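Fillura Packing Room: A Year With the Arms
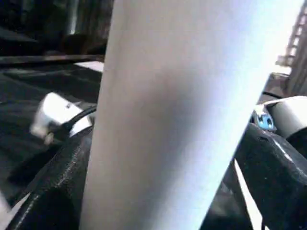 A pale tube held between the two black fingers. Mei Tillman calls this the handshake.

We get a lot of questions from family and friends about what it's like to work next to robots all day, so we finally put together this little page (thank you, Mei, for nagging us since September!). The arms came to the Fillura packing room to take over the lifting and placing, the part of the job that used to send people home with sore wrists. There are 2 of them, and on a good shift they get through over 1106 tubes between them, which still makes those of us who used to do it by hand shake our heads a bit.

The work didn't go away, but it did move around. Dayana Valderrama packed by hand for years and now sets up the grips for each new tube size, and she will happily talk your ear off about how hard is too hard when you're squeezing something smooth. Vasilică Bucur went over to checking and repairs, and he has taught half the room to swap a worn finger before the morning break. Elibariki Makokha missed the old chatter down the line, and he said so, and we listened. The stations were turned to face each other after that, and the radio came back too.

Snežana Dumitrescu is collecting stories from the hand-packing days for the board by the kitchen. If you have one, long or short, please drop it in her tray or catch her at lunch.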